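About Us

Hi, and thanks for stopping by! I'm the person behind Covley Bat Care, and if you've called our line after dark, it was probably me who picked up with my mouth full of toast.

I started in February, years back now, when a tiny brown bat turned up behind the water heater in my rented house on Olvera Street. I knew nothing. I read everything I could find, called a very patient wildlife vet two towns over, and ended up taking the rehab course that spring. I've been hooked ever since (my family gave up arguing a long time ago).

These days there are 17 of us on the rota, and we cover Covley, Gruta and the farms out toward Nekari. Last year we took in 191 bats, and 177 of those were grounded adults or pups that had come down from a roof. Most of the calls don't end with a bat in a box, though – people just want to know what's squeaking in the attic and if it's going to bite the dog.
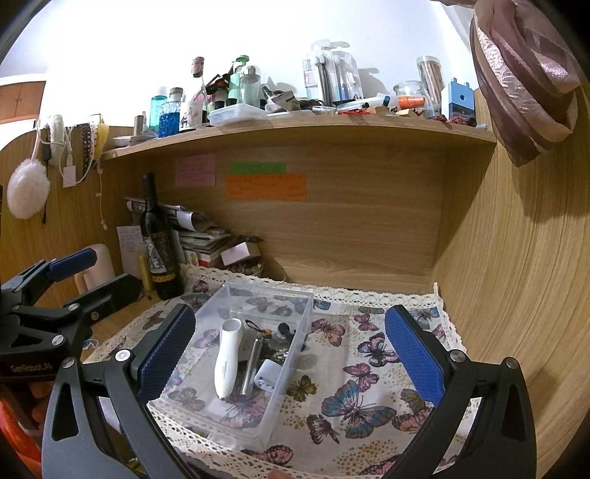
So we talk a lot! I love the attic calls. Please don't seal anything up before you ring us, especially in summer when there may be young inside. We'll come out, have a look at where they're getting in, and work out a plan with you. It costs you nothing, though a donation toward mealworms is always welcome – they eat a shocking number of them.

If you find a bat on the ground, don't pick it up with bare hands. Put a box over it, slide some card underneath, keep it somewhere quiet and call us. If anyone's been bitten or scratched, call your doctor first, then us.

We also do school visits and evening walks by the old mill at Gruta. Bring a flashlight and a warm coat!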